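Recording Pick-and-Place Examples with a Small Arm: Before You Press Record

In this part we collect the examples from which the policy will learn.

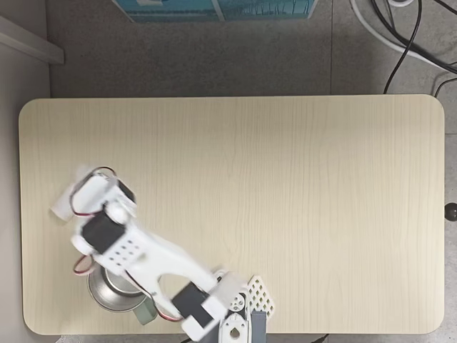 I suppose that your arm is already calibrated and that the overhead camera gives a stable picture. If not, please go back to part 2, written by Urmila Bhatia, and return when it is finished.

The task is simple: take the block and put it in the cup. Write this sentence in the task field and do not change it later. In my first set I typed it in three different ways, and the training script treated them as three tasks.

Step 1. Fix the positions.
Choose where the cup will stand and mark it on the paper plan. For the block, choose a zone which the arm can reach without full stretching. Move the block a little inside this zone after every episode, and turn it also.

Step 2. Practice without recording.
Do the movement until your hand is calm. The model will copy your hesitation. If you stop above the block to think, it will learn to stop there too.

Step 3. Record.
Start each episode from the same rest pose. Go to the block, close the gripper, lift, carry, open, and return to rest. Keep your hands out of the camera view. When the block falls, discard the episode and repeat it.

Step 4. Check the same day.
Play the episodes at double speed. Look for dropped frames and for moments when the arm hides the block completely. A short hiding is normal with one camera from above. If it lasts through the whole grasp, move the block zone to the side.

How many episodes?
Our set at Brullilon has 721 recorded episodes, and 263 of them I removed at checking. Mohit Nautiyal trained on the rest. For a first try with one block, I would record less and look at the result early.

In the next part we convert the files and start the training.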